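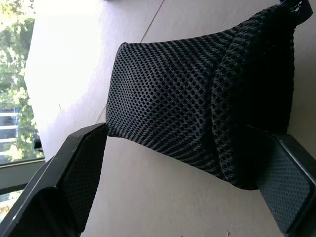 Unplugged ceremonies. Ok, I have opinions, and I have an hour before I need to leave for Skelwood, so here goes.

I used to be all for them. Phones in a basket, sign on an easel, celebrant does the little speech. Every photographer I know has a story of the aisle shot ruined by somebody's arm. Mine is from March, Ga-eun Hyun's wedding, an uncle with a tablet. A tablet! Right across her face as she came in.

And still. I've gone off the ban.

Partly it's the speech. It has gotten so long. At one wedding this summer the celebrant told people off for a good 2 minutes while the groom stood there sweating. You could feel the room go stiff. Those are the faces I then have to photograph, and guests who've just been scolded don't laugh at the vows. They sit on their hands.

Partly it's us. Photographers push this on couples and we should admit why. It makes our job easier. Fine, I like my job easier. But Marlene Hollmann, who I second shot for when I was starting out, never asked for a ban in her life. She moved her feet. If an arm went up she was already on the other side. Plenty of her best pictures have phones in them and they look like what they are, people wanting to keep something.

I delivered 1,313 pictures to a couple last fall. Too many, I know, I'm working on it. The one the bride has on her wall is her sister's, blurry, crooked, taken on a phone from the third row. Stung a bit. But she's right, its a lovely picture. I was behind the groom and couldn't have gotten it.

So what I tell couples now. Keep the aisle clear, ask people to stay in their seats, one line in the program. Thats it. If you truly want no phones because you want no phones, wonderful, do it, your day. Just don't do it for me.

Dirk Eichhorn thinks I've gone soft and will say so in the comments. He shoots very small weddings, 32 guests is a crowd for him. Try it with 215, Dirk.

Right, batteries are charged. Have to run.

October 2025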